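Posted in Laundry & Clothes, 17 April 2018

## Is there any point folding stretchy black trousers?

I've got a pair of black trousers with an elasticated waist and that ribbed, velvety sort of cloth. Bought from Bajwa, not cheap, not dear either. Every guide I read says to fold them in thirds on a flat surface and stand them up in the drawer. I've tried it on the bed and I don't believe the people writing these guides own any trousers like mine. The waistband gathers up and won't lie level with anything. One leg slides off the other. By the time I've got the second fold in, the first has let go.

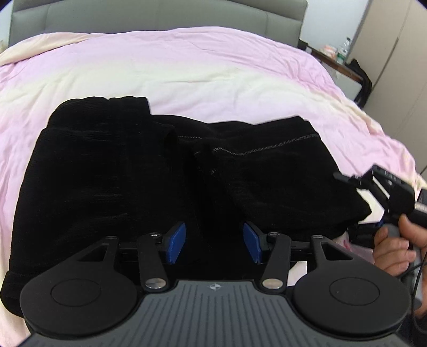

I've also been told to iron them first, which sounds like a good way to flatten the pile for ever. And my sister-in-law swears by a Tristar folding board, but I'm not paying for a bit of plastic to do what my forearm does. Do they need folding at all, or can I chuck them in the drawer? Would rolling be any better? I'd like to hear from someone who has done it with this kind of fabric, please, and not with jeans.

### 3 answers

**Answer 1** (accepted, 60 votes)

Most of those guides are written for stiff cotton, so you're right to be doubtful. What works on mine:

1. Turn them the right way out and give them a shake.
2. Lay one leg over the other and match the hems. Ignore the waistband for now.
3. Tuck the crotch point in so you have a long strip.
4. Bring the hems up to just short of the waistband, then fold in half.

Stop there. A third fold is where it springs open. The bed is a poor place for it, by the way, as the duvet gives under your hands. Use a table if you've got one. 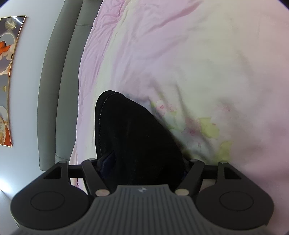
**Should they be stored inside out to keep the lint off?**

It helps a little with the outside, but you'll be picking fluff off the inside instead. A lint roller before wearing is less bother.

As for ironing, I wouldn't. If they're badly creased, hang them in the bathroom while you have a shower. I can't promise much from that either.

**Answer 2** (19 votes)

Roll them. Fold in half lengthways, start at the hems, finish at the waist and tuck the end into the elastic. I know the rolling crowd claim it saves half a drawer. I measured mine once and it saved next to nothing, but they do stay put and I can pull one pair out without wrecking the rest. I wouldn't keep velvety ones rolled from now till May though, you may get lines across the knees.
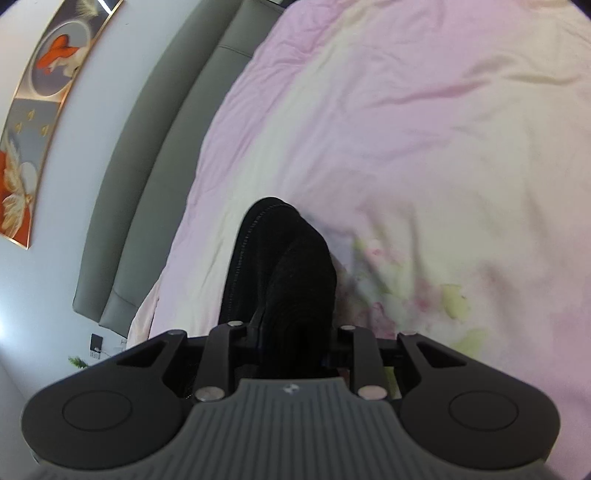 *Black, soft and fuzzy, with a fine line of stitching down the left side.*

One more thing. Don't use the vacuum bags from Skoltia or anyone else for this sort of cloth. The packet says it's safe for all fabrics and I don't believe a word of it.

**Answer 3** (2 votes)

just hang them up?? been doing it for years

> **Comment from the asker:** Hung them up once and they slid off the hanger overnight. Tried the first method on a table and it's better than I expected, which isn't saying a lot. The waistband still sticks up. Will see what they look like after a week in the drawer before I call it solved.

> **Comment:** Clip hangers. Though they leave marks on the waist.

Viewed 2,216 times. Related: *Getting fluff off black clothes*, *Does the Zedivov drawer divider fit a deep drawer?*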